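How do you fold shirts so the stack doesn't fall over?
Posted in Laundry & Clothes, Aug 21, 2023

kellach_attic

Okay, I feel silly asking this at my age, but here goes. I've been folding shirts the same way since college and they always come out as different sizes. I put them in a pile, the pile leans, I pull one out from the middle and the whole thing slides off the shelf. We moved into a place with no dresser, just open shelves (the Bendik ones, pretty deep and not very wide), so now everybody who comes over gets to see my mess.

I've started doing it flat on the table instead of on the bed, and that helped a little. I fold the two sides in toward the middle so I get one long skinny piece, and then I'm stuck. Do I go in half? In thirds? Start from the collar or from the hem? And the extra fabric at the top bunches up on me every single time. 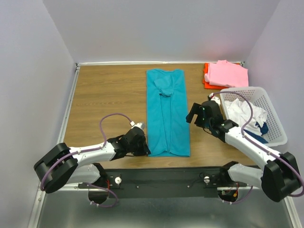 bendik_shelves_fan

Thirds, from the hem up! I used to do halves and my piles leaned just like yours. Once the sides are in, run your palm down the whole length before you make another fold – any lump you leave at the top is going to be a bigger lump when it's buried under two more layers. Then bring the hem up a third of the way, and once more to meet the collar. You end up with a flat little block.

For getting them all the same width I use a magazine. Lay it on the back of the shirt just under the collar, fold the sides over it, slide it out. I know they sell plastic folding boards for this (I had one from Ingvarsson and it cracked by November), but a magazine does the same thing and costs you nothing. Pick one a bit narrower than your shelf and you're set.

Oh, and put the thick stuff on the bottom. Sweatshirts, then polos, then tees. Collars make a pile tip backward, so turn every other one around.

moth_and_mangle

I just roll mine. Done.

codine_laundry_room

I do the wash for a big household, so I've had a lot of practice, and I agree with the thirds. Two things I'd add.

First, fold straight out of the basket while everything still has a little warmth from the dryer. Cotton that has sat overnight fights you, and that bunching at the top is often just a wrinkle that has set. If it's already cold, pick the shirt up by the shoulders, give it one hard snap and lay it down again before you touch the sides.

Second, keep your piles short. I stop at 5 shirts on an open shelf, and I'd much sooner have two small piles next to each other than one tall one. You can pull from the bottom of a short pile and nothing moves.

Rolling is fine for a suitcase or a drawer, but on an open shelf the rolls come undone and end up on the floor. Ask me how I know!

kellach_attic

Thank you!! Did the magazine thing with all the tees tonight and they fit side by side on the Bendik shelf. The polos still lean a bit, so I'll try turning the collars tomorrow.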